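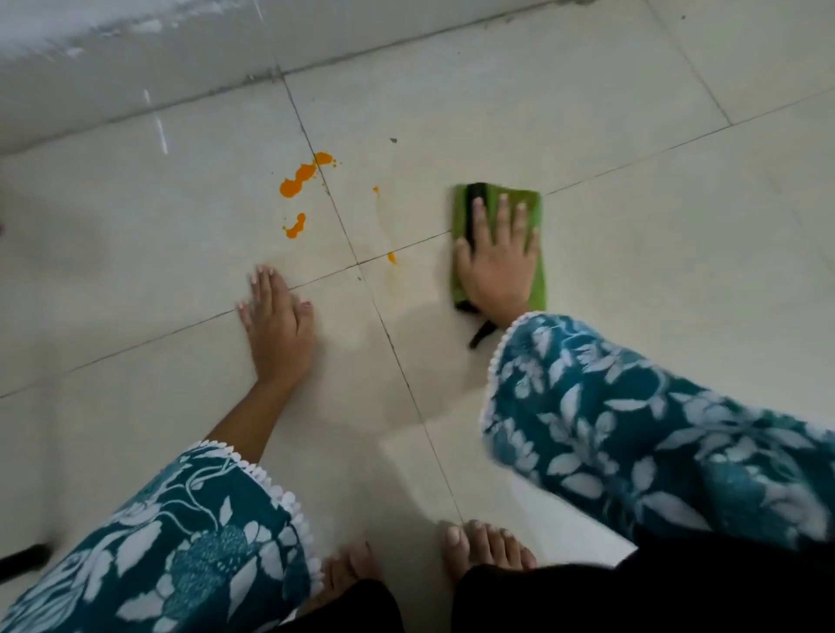 You have to get down to it, one householder in Skudholm told us, or you are only moving it about. She had been asked a plain question about mops, and that was as much of an answer as we got before she went on to talk about her mother's kitchen, her sister's kitchen and the years she had spent keeping a floor presentable with small children in the house. We came to be very fond of answers like hers. They wandered, but they nearly always wandered back to the floor, and this section tries to follow them there.

4.2 Small spills and the folded cloth

Our interviews in Skudholm and Grorkurard took in 38 households, all with glazed tile in at least one room. When people spoke about cleaning the whole floor, they spoke about equipment: the mop, the bucket, the squeegee on its long pole, and which cupboard each of them lived in. When the talk turned to a single spill, the equipment dropped away almost entirely, and what was left was a cloth and a pair of hands. Several people seemed a little surprised to hear themselves say it. One had bought a flat mop in June, with some ceremony, and confessed to us that it had yet to meet a splash of juice.

The cloth is nearly always folded. We had not thought to ask about folding in the first round of visits, and we are grateful to the Sani household panel, whose written diaries brought it up so often that we added it to the second. A folded cloth makes a pad, people explained, and a pad gives you something to press on - it also gives you a clean face to turn to when the first one has taken up what it can. Diary writers were quite particular about the moment for turning. Some turned after every pass. Others held out until the cloth began to leave a film, and then were cross with themselves for having waited.

The other hand came up less in conversation, perhaps for the simple reason that it isn't doing the wiping. Older participants were the ones who mentioned it, usually in connection with their knees or their backs. With one palm flat on the tile there is something to lean on, and the working arm can bear down without the whole body tipping after it.

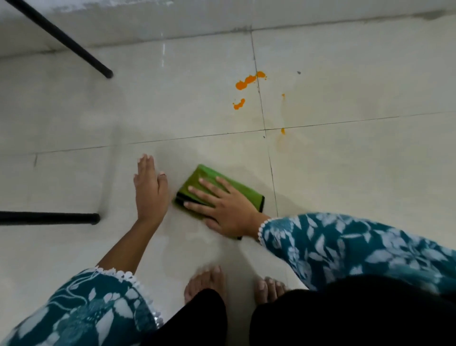

Figure 3. Wiping pale floor tile with a folded green cloth; spots of orange liquid lie on both sides of a grout line.

Grout deserves a paragraph of its own, and our participants would be disappointed in us if it did not get one. A colored liquid on a glossy tile is a matter of moments, they said, while the same liquid in a joint is a worry for the rest of the week. Of the 61 diary entries that dealt with a colored spill, the great majority named the grout before they named the tile. People described working toward themselves so as not to push liquid into a line, or dabbing at the joint first and leaving the larger splash for afterward. These two habits pull in different directions, and we heard each defended with real warmth, sometimes by two people living under one roof.

Small drops that land apart from the main spill were a further source of feeling. They are easy to miss when one is standing, and a good many writers reported finding them later with a bare foot or a sock. Households in the Flokonura follow-up, where floors were mostly light in color, told us that a bright drink was in some ways a kindness, as it showed itself at once. Clear and sugary drinks were the ones they dreaded.

We asked, too, what became of the cloth. Rinsing under the kitchen tap was the usual first step, followed by a wait on the edge of the sink that could last anywhere from an hour to several days. Nine households kept a separate cloth for floors and told it apart by color. The rest relied on memory, on a particular hook, or on the state of the cloth itself, a method to which we return in Section 4.3 when we consider how cloths are retired.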